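Teaching the arm to stack dice, week 2

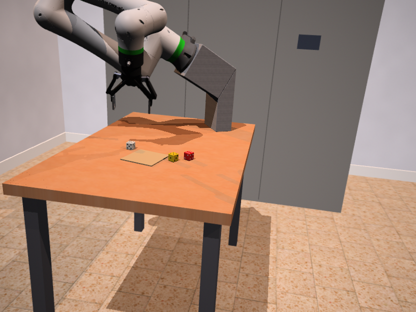

Why drive the arm by hand when you could script the moves?
Because a script only knows the positions you typed in. When I steer the arm myself, every run records how I correct for a die that landed a little crooked, and those corrections are what the policy needs to learn from.

I'm doing all of this in simulation for now. The task is to get the dice onto the flat pad, then stack them. Red, yellow, white, always in that order, so the labels stay simple.

I started in November with the keyboard. It was slow, and the recordings were full of pauses where I was hunting for the right key. Rhea Castillo lent me her Zuster controller and a run went from 4 minutes to 70 seconds. The wrist rotation is still mapped backwards and I haven't fixed it.

So far I have 700 runs saved. I throw out any run where I bump a die with a fingertip on the way down. I kept those at first and the trained arm bumped dice too.

Things I changed this week:
Start each run with the gripper open and off to the side.
Shuffle the dice between runs.
Stop recording as soon as the last die is released.

Next is training on the full set in Jendo. It takes most of a night on my machine, so I'll start it after dinner and post the numbers when I have them.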